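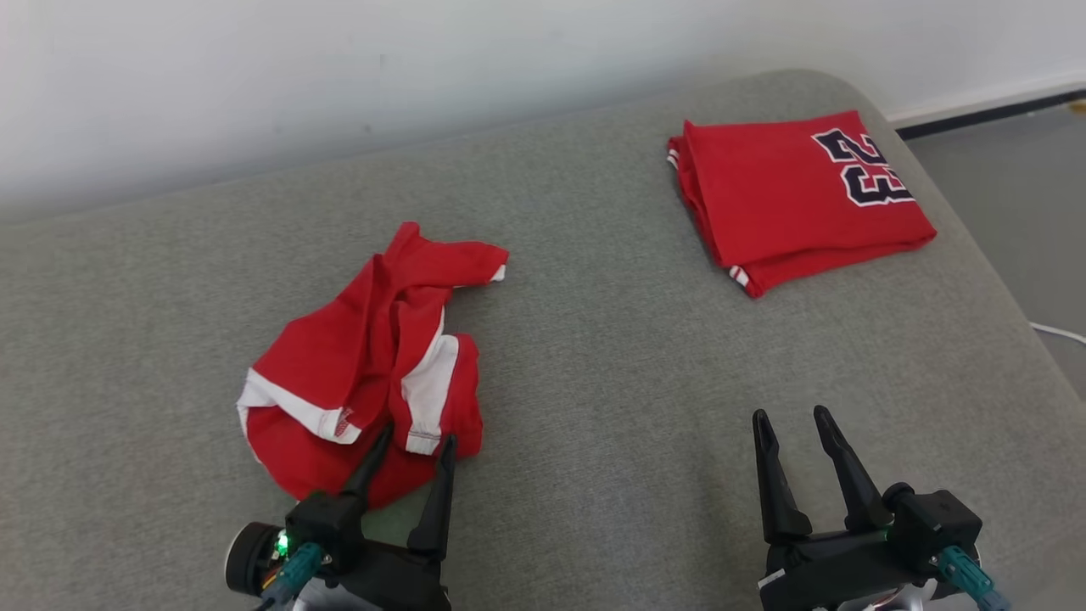 Rogelio Ignacio's opinion, delivered in the second week, was that we were running a laundry with extra steps and that a laundry would at least have a closing time. He wanted to know why a machine should need hundreds of tries at something his nephew had picked up in an afternoon. It is a fair question, and most of this report is an attempt to answer it without getting defensive.

Fokedico: Collecting Folding Examples for a Two-Arm Robot
Project report, submitted 5/6/26

What we set out to do

The plan, written in October by people who had not yet folded anything for science, was to collect 400 good examples of a two-arm robot folding sportswear, then train a policy on them. A person drives the arms, the software records the camera views and joint positions, and the learning system is supposed to work out the rest. We called the project Fokedico. The name stood for something once. The document that explained it has been lost, and neither of us has looked very hard.

We chose jerseys after deciding that towels were too easy. We would like to apologize to towels. Jerseys have slippery fabric, armholes that look exactly like neck holes from above, and trim that pulls the cloth in directions of its own choosing. The pair in the picture at the top of this report gives the general idea: the one with the 23 on it is folded, and the other red one is still in a heap with a gripper at its lower edge. Red on red was a deliberate choice. We wanted the system to find edges from folds and trim, and a different color for every garment would have let it cheat.

How an episode goes

The operator starts the recording, takes hold of the crumpled garment, spreads it as flat as it will go, folds it, and sets it aside. Then the operator stops the recording and marks the episode as good, bad, or "check." We added "check" in the first week and regretted it by the third, when it had turned into a drawer for everything we didn't want to decide about.

Crumpling turned out to need rules as well. Left alone, each of us crumples the same way every time. Radymyr Hutsuliak drops a shirt from chest height and gets a kind of volcano. I twist. A system trained on volcanoes does badly on twists, so we wrote the starting shapes on cards and drew one before each episode. Being told by an index card how to throw a shirt is a low point, but the data got better.

What we got

We finished with 28 episodes fewer than we wanted marked good, so the October plan was nearly met, in the sense that a bus you nearly caught is nearly yours. Another 79 were thrown out. The reasons, in the order we remember complaining about them:

Gripper closed on the seat fabric along with the garment, and lifted both.
Operator forgot to press stop and recorded a long, thoughtful pause.
Garment folded beautifully, inside out.
Left and right views out of step after a cable was bumped.
Operator said "one more try" and then had eleven.

The last of these started an argument that we never settled. Rogelio, who by then was driving the arms more than either of us, held that a fumble and a recovery is the most useful thing a robot could possibly watch. Radymyr held that it teaches fumbling. We kept the short recoveries and cut the long ones, with "long" defined as whenever the person labeling sighed.

Labeling

We used a small script of ours called Menska to cut each recording into stages: grasp, spread, first fold, second fold, place. It finds the cuts by watching for the grippers to open and close. This works until an operator fidgets, and every operator fidgets. Up to 3 false cuts in one episode was normal, and all of them had to be removed by hand. If we did this again we would fix the script before collecting. We said the same thing in our midterm report.

Training results so far

The policy we trained on the good episodes can usually take hold of a garment and make a believable start on spreading it. After that it gets cautious. Its favorite move is to pinch a hem, lift it slightly, and put it back where it was, which we recognized with some pain as Radymyr's habit when he is thinking. It has learned from us faithfully. Folds are complete on the easier starting cards and mostly theoretical on the twisted ones.

Still to do

Collect more twisted starts, with an operator who isn't me.
Go through the "check" drawer.
Move the recordings off the Rivera machine, which is full, onto Nason, which is slow.
Try one garment in another color and see what breaks.
Return Rogelio's index cards.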